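Wosgate Gadget Club
Minutes of the December meeting

Held in the upstairs room at Wosgate, starting at 7:00 p.m. by the wall clock and 7:10 by every device in the room. Minutes taken by the secretary, on paper, after last month's note-taking app ate the minutes of the meeting at which we voted to recommend it. 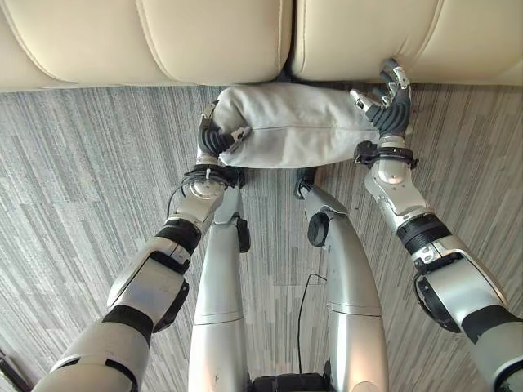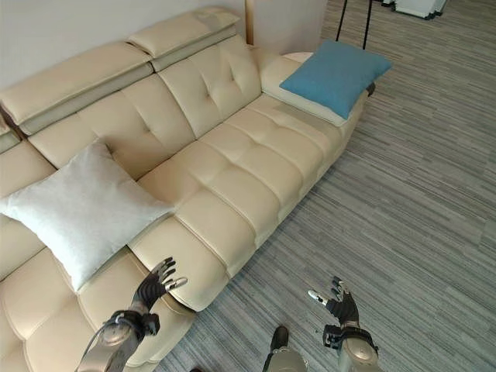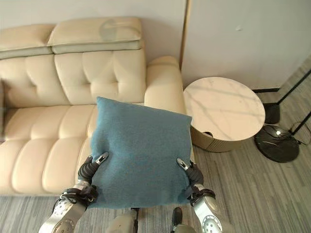
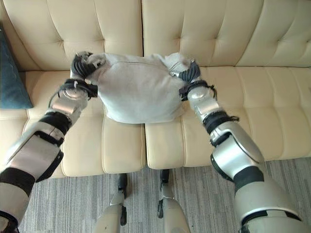
Cream sofa, all four views.

1. Minutes of the previous meeting

See above. Members agreed on what they remembered and the chair signed a blank sheet.

2. Matters arising

The club charger drawer has been sorted. It now contains chargers that fit something and chargers that fit nothing, in separate bags. A motion to throw out the second bag failed for the usual reason, namely that every person present believed one of them would be needed the following week.

The projector adapter is still missing. The member who last had it says it was handed back. The member it was handed back to was at a wedding that night.

3. Club tablet

This took up most of the evening, as forecast on the agenda.

The current club tablet takes long enough to wake up that speakers have started turning it on before dinner. The meeting had agreed in the fall to look at replacements, and two were put forward: the Torkala, which has the bigger screen, and the Enache, which has the better battery and a stand that folds out of the back. A spending limit of $200 was set at that time and several members spent a good part of the discussion trying to unset it.

The Torkala was passed around first. Comments were favorable until someone tried to turn the volume down and found that the buttons swap places depending on which way up you hold it. The maker's help page calls this a feature. It was also pointed out that the Torkala comes with a game, a shopping app and a second shopping app, and that only the game can be removed.

The Enache was then passed around. It is slower to open a large document but did open it, and it was still above half charge at the end of the evening despite having been used to look up the price of the Torkala. The stand held on the table and slipped on the lectern. A member suggested gluing a strip of rubber to the lectern. Another member asked whether the lectern was ours to glue things to. To be looked into.

There was a long exchange on whether either tablet would get system updates for more than a year. Both makers promise them "regularly." The chair observed that comets are regular.

A proposal from the back row to raise the limit and buy something good was heard politely. The proposer was asked what the club's balance would look like afterward and said that was a separate question. The treasurer's report (item 5) suggests otherwise.

Vote: Enache, carried. The Torkala received 3 votes, all from the side of the room nearest its screen.

ACTION: Secretary to order one Enache, with no case, the club having a drawer full of cases.

4. Skasura sync service

The free plan on Skasura, where the club keeps its handouts and the newsletter archive, is being trimmed. We have 700 files on it. Many of these are the same newsletter with "final" added to the name.

Members were asked whether to pay, move or delete. Paying was unpopular. Moving was popular with those who would not be doing the moving. After discussion it was agreed to delete the duplicates first and see how much room is left. A member asked who decides which "final" is the final one. The newsletter editor said the one with the spelling mistake on page 2, as that is the one we printed.

There was a side discussion about passwords. The shared Skasura password is to be changed, having been written on the whiteboard for the length of a public open evening. The new one will be given out in person and is not to be the name of the club followed by a number.

ACTION: Newsletter editor to clear duplicates. Secretary to change password and tell people.

5. Treasurer's report

The account is in credit. The treasurer asked that members not read too much into this before item 3 has been paid for. Two members still owe dues and were looking at their phones during this item.

6. Help desk evening

Quieter than last time. Most visitors wanted photos moved from an old phone to a new one, and one wanted them moved back. The sign on the door still says "Computer Clinic," which brought in a man with a printer. The printer was looked at with sympathy. It was agreed that we do not do printers, as it was agreed last year and the year before.

ACTION: Chair to make new sign. Chair has asked that it not be printed on the man's printer.

7. Any other business

A request for a talk on smart thermostats was accepted, provided the speaker does not demonstrate on the one in the upstairs room. Coats were worn for most of last winter after the previous demonstration.

The missing adapter was found in the bag of chargers that fit nothing.

Meeting closed at 9:15 p.m. Next meeting same room, same time, whichever clock you prefer.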